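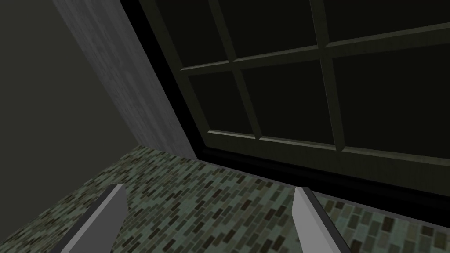

Figure 2. Simulated wrist view, fingers open, tiled floor and glazed door or window.

Home | Projects | Reports | Archive
April – by Bleddyn Gape

3.2 Collecting examples

Demonstrations were recorded in Rondeck, our simulated room set, by driving the arm by hand with the Noiphan controller. We logged 363 episodes and kept 170 for training. An episode was dropped if the log had gaps or the operator reset partway. Eifion Humphreys checked the labels.

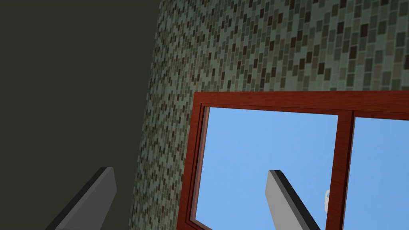
Vol. 6, No. 2

Views with an empty gripper were kept – the policy needs approach frames as well as grasps. Camera tilt varies widely, and in Figure 3 the window is seen from below, with plain blue sky in the panes. Wall and floor textures were not changed between episodes, a limit discussed in 4.1.

2 comments | 6 shares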